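Práctica 4. Comparación de pinzas y cámaras con material textil
Revisión 9/21/25

Se comparan dos juegos de dedos, Coten y Porkus, sobre el mismo brazo. El controlador es Aitken en ambos casos. Cada grupo hace 60 intentos por juego y anota el resultado en la hoja común. La toalla se deja sobre la superficie verde, doblada o arrugada según indique la hoja.
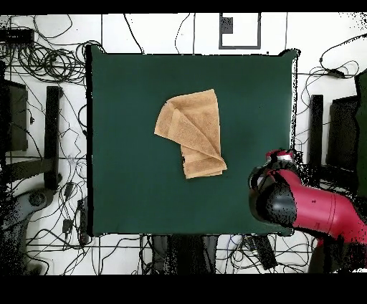 Un alumno preguntó en abril si no bastaría con 20 intentos. Con tan pocos, un par de fallos seguidos cambia el porcentaje y la comparación deja de servir.

Antes de cerrar la pinza, el brazo se lleva a la posición de espera, separado de la tela. Desde ahí se lanza la rutina de aproximación. 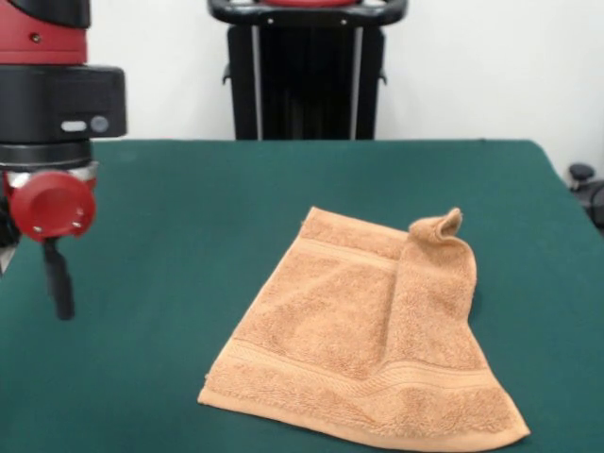 ¿Se puede variar la fuerza de cierre entre intentos?
Se mantiene fija en el 70 % durante toda la serie. Los cambios se dejan para la práctica 5.

Un agarre es válido si la tela se levanta y no se suelta en 1000 ms. Conviene tomar el borde o una esquina; en el centro los dedos resbalan sobre el rizo. 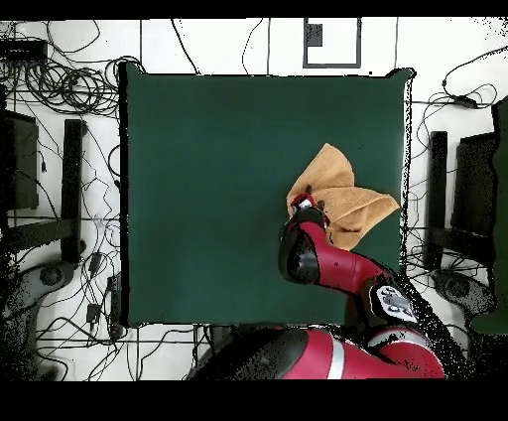
Según Rorkska, la vista superior sirve para elegir el punto de agarre, pero el contacto se juzga mejor con la cámara lateral. Guarden las dos.

Para la memoria: tabla de aciertos por juego de dedos, dos capturas por cámara y un párrafo sobre los fallos. Se califica sobre 100.
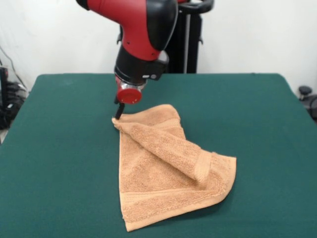

Departamento de Automática y Robótica

La entrega es por grupos, en un solo PDF. Las hojas sin el número de intento no se corrigen.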